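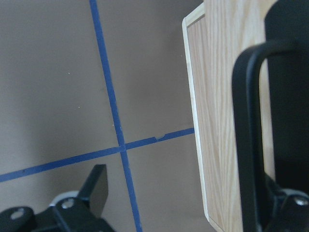 Redaktion Drollen

Über uns

Drollen ist eine Werkstatt für Buchbinderei und Papierreparatur. Wir binden neu, was auseinandergefallen ist, und wir unterrichten Leute, die das selbst lernen möchten. Beides findet im selben Haus statt, die Werkstatt im Erdgeschoss, die Kursräume darüber.

Angefangen hat der Betrieb als reine Reparaturannahme für Bibliotheken. Damals kamen vor allem Gesangbücher, Schulatlanten und gebundene Zeitungsjahrgänge zu uns, später immer mehr Privatbestände: Kochbücher, Familienbibeln, Notenhefte, Herbarien. Der Anteil der Privatkunden ist inzwischen größer als der der Bibliotheken. An der Arbeit hat sich dadurch wenig geändert. Ein gebrochenes Gelenk wird bei einem Atlas nicht anders behandelt als bei einem Kochbuch, nur die Fettflecken machen beim Kochbuch mehr Mühe.

Was wir machen

Wir reparieren Rücken, Gelenke und Vorsätze, heften lose Lagen neu und ergänzen Fehlstellen mit Japanpapier. Geklebt wird überwiegend mit Weizenstärkekleister, den wir selbst kochen. Für Gewebeeinbände kommt auch Dispersionsleim in Frage, das besprechen wir vorher. Selbstklebende Folien verwenden wir nicht. Alte Klebestreifen lösen wir ab, wenn das Papier darunter es zulässt.

Außerdem fertigen wir Neueinbände in Halbleinen, Ganzleinen und Halbleder, Kassetten und Schuber nach Maß sowie Mappen für Grafik. Abschlussarbeiten binden wir auch, allerdings nicht über Nacht.

Nicht angenommen werden Bücher mit aktivem Schimmelbefall. Wer unsicher ist, ruft bitte an, bevor das Buch ins Haus kommt. Ebenfalls nicht im Angebot sind Wertgutachten und der Ankauf von Büchern.

Die Kurse

Das Kursprogramm heißt Vanska und läuft als eigener Bereich mit eigener Anmeldung. Ein neuer Jahrgang beginnt jeweils im März. Der Grundkurs umfasst 37 Unterrichtsstunden und behandelt Papierlaufrichtung, Falzen, Fadenheftung, Deckenband und einfache Reparaturen. Vorkenntnisse sind nicht nötig. Der Aufbaukurs setzt den Grundkurs oder eine vergleichbare Ausbildung voraus und beschäftigt sich mit dem Rundrücken, dem Kapitalband von Hand und dem Ledereinband.

Der Grundkurs kostet 600 Euro einschließlich Material. Falzbein, Ahle und Nadeln bekommen die Teilnehmenden gestellt und können sie am Ende behalten. Ein scharfes Messer mit Abbrechklinge bitte selbst mitbringen.

Einzelne Termine können nachgeholt werden, sofern im Parallelkurs ein Platz frei ist. Eine anteilige Erstattung für versäumte Stunden gibt es nicht.

Papier und Gewebe

Einen Teil des Materials verkaufen wir auch an Selbstbinder. Buchbinderleinen beziehen wir von Nishad, Graupappe und Vorsatzpapiere von wechselnden Lieferanten. Die Musterkarten liegen in der Annahme aus. Auf Wunsch schneiden wir Pappen zu, aber nur rechtwinklig und nur ab einer Stärke von 2 Millimetern. Reststücke geben wir kostenlos an Schulen und Kindergärten ab, solange der Vorrat reicht.

Ablauf einer Reparatur

Bücher werden persönlich abgegeben oder gut verpackt geschickt. Wir sehen sie durch, notieren die Schäden und machen einen schriftlichen Kostenvoranschlag. Erst nach Ihrer Zusage beginnt die Arbeit. Lehnen Sie ab, geben wir das Buch unverändert zurück und berechnen lediglich das Porto. Die Wartezeit hängt von der Jahreszeit ab, vor Weihnachten ist sie am längsten. Jede Reparatur erhält einen Laufzettel, auf dem die verwendeten Materialien stehen. Eine Kopie davon liegt dem fertigen Buch bei.

Anfahrt

Werkstatt und Kursräume befinden sich im Hof der ehemaligen Druckerei Isivgate. Der Eingang ist auf der Rückseite, die Klingel rechts neben dem Tor. Parken im Hof ist nur zum Be- und Entladen möglich.

Stand dieser Seite: Donnerstag, 28. Juli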